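Jilularを1か月使ってみた正直な感想(ショート動画の編集アプリ)

2019年1月20日

去年の暮れからずっと気になっていた動画編集アプリ「Jilular」、ようやく有料版にしてみました。口パク動画とかリアクション動画を作る人向けのアプリで、わたしはフォロワー200人くらいの超弱小アカウントなんですが、それでも毎週何かしら上げているので、編集の手間が減るならお金を払ってもいいかなと。

きっかけはGyula Bakosさんの配信です。あの人のコメディ動画、セリフと字幕がぴたっと合っていて気持ちいいんですよね。配信中に「字幕はJilularで付けてる」とぽろっと言っていて、その晩すぐ無料版を入れました(笑)

■ 口パクの音合わせ

これはもう、文句なしに楽しい! 曲を選んで撮るだけで、口の動きと音のズレを自動で詰めてくれます。前に使っていたDrarkentだと、波形を拡大しながら手で少しずつずらしていたので、1本仕上げるのに30分はかかっていました。今は早いときで7分。浮いた時間で撮り直しができるので、結局トータルの作業時間はあまり変わっていない気もしますが……。

早口の曲はまだ苦手みたいです。サビの途中で急に半拍遅れたりして、そこだけ手動に切り替えています。手動モードのつまみが小さくて、指が太めのわたしにはちょっとつらい。

■ 字幕とスタンプ

字幕のフォントは18種類。日本語に対応しているのはその一部で、丸っこいのが多めです。ホラー系のネタをやりたいときは雰囲気が出なくて困りました。逆に日常ネタにはすごく合います。家のことをしながらひとりごとを言うだけの動画に、丸文字でツッコミを入れると、それだけでなんとなく見られるものになるんですよ。

スタンプは季節ものが充実していて、2月にはバレンタイン用が追加されるそうです。個人的にはハートより変な顔のスタンプを増やしてほしいです。
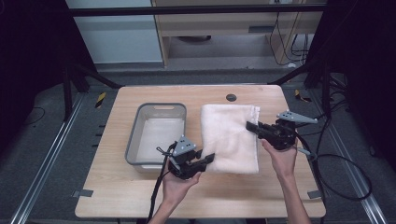
■ リアクション動画用の2画面モード

有料版にした最大の理由がこれ。元の動画を上、自分の顔を下に置いて同時に撮れます。上下の比率も変えられるし、笑い声が大きすぎるときは自分側の音量だけ後から下げられます。わたし、笑うと音割れするタイプなので本当に助かってます。

ただ、長い動画を読み込むとけっこう落ちます。先週、Hendrik Dlaminiさんのドッキリ総集編に反応する動画を撮っていて、いちばんいいところで画面が真っ黒に。下書きも残っていませんでした。同じ驚き方を2回するのって難しいですね。2本目は完全に演技です。見た人には即バレでした。

■ 共有まわり

書き出してそのまま各SNSに投稿できます。縦横の切り替えもワンタップ。ハッシュタグの候補も出してくれるんですが、猫の動画に「筋トレ」が出てきたりするので、わたしは毎回自分で打っています。ロゴは有料版なら消せます。

■ 買いかどうか

口パクとリアクションをよく作る人なら、有料版にして損はないと思います。字幕だけ付けたい人は無料版で十分かな。細かい色補正まで触りたい人はDrarkentのほうが向いています。あっちは画面が難しいけど、慣れればかなり追い込めるので。

次のアップデートで下書きの自動保存が入るらしいので、それが来たらまた追記します。設定で詰まっている人がいたらコメントください、わかる範囲で答えます!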